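Shop Floor Skills, Unit 4 - Cleaning down and facing up
Notes for the June group. Nyokabi Mushi

Read these before the practical, I won't have time to go through all of it out loud. Bring a pen. Aprons are in the cupboard under the till.

1. Cloths

Same colours as Jornance use in their branches, so learn them now.
Orange - tables, counters, shelf surfaces.
Blue - glass and mirrors only.
Green - staff kitchen. Never leaves the staff kitchen.

Fold the cloth in half, then half again. Gives you eight clean faces. Wipe, turn, wipe, turn. People scrunch it up into a ball and then wonder why the table is streaky - a ball only touches the surface in a few places and you push the dirt about.

To open a folded or crumpled cloth: pinch it near the middle, lift, let the sides drop, then find a corner and work along the edge to the next one. Lay it flat and fold from there.

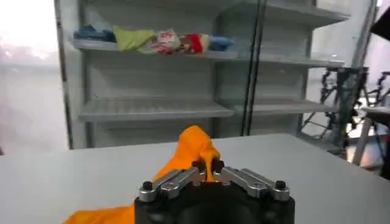
Fig. 1. Orange cloth picked up by a pinch, white table.

Damp not dripping. Wring it twice over the bucket. Spray goes on the cloth, not on the shelf, and never anywhere near open packets.

Used cloths in the lidded bin. Don't hang them over the table edge to dry. Don't put them back on the pile, I will know.

2. Shelves - order of work

Top shelf first, work down. Crumbs and dust fall, so if you start at the bottom you do it twice.

- clear one shelf at a time, goods into the tray in the order they came off
- wipe the back panel, get into the slots with a corner of the cloth
- wipe the shelf from back to front, then the lip
- ribbed shelves: go along the ribs, then once across
- poles last, dry cloth, top to bottom
- let it dry before anything goes back on

Shiny poles show every finger mark. Hold the shelf, not the pole, when you lean in.

Check underneath the shelf above as well. Everyone forgets this, and its the bit a customer sees when they bend down.

3. Facing up

Facing up = bringing stock to the front edge so the shelf looks full and the customer can read the packet. Pull forward, turn the front outwards, close the gaps. Older dates at the front, newer behind.

Tall packs stand up. Soft packs and anything that wont stand by itself can lie down, but then the whole row lies down. Half and half looks like something fell over.

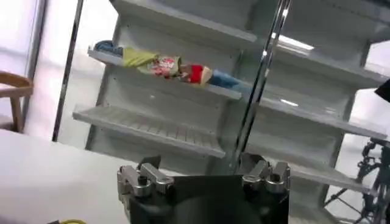 Fig. 2. Mixed row lying along the front of the left-hand shelf. Empty shelves below and to the right.

Look at Fig. 2 with the person next to you and decide:
how would you share that stock out over the shelves? All of it in one place, or spread? Would you stand any of it up? Which packs belong side by side and which need moving apart?
Write your plan down in a couple of lines. There is more than one sensible layout, I want the reason.

A shelf with nothing on it gets wiped all the same. If it's staying empty past opening, tell whoever is on so the label can come out. Don't drag three packets across to hide it.

4. Timing

22 minutes for the practical, cleaning and facing up together. Sounds short, it's plenty if you don't keep going back to the bucket. Pass mark is 75. Most marks get lost on the lip of the shelf and on dates in the wrong order.

For next time: finish your Fig. 2 plan, read the Plavirside sheet on date labels (one side only), and somebody please bring the tray back from the other room.

Shop Floor Skills - Plavirside Training - questions to Nyokabi Mushi, ext. 3458 - Please do not copy without asking - Back to top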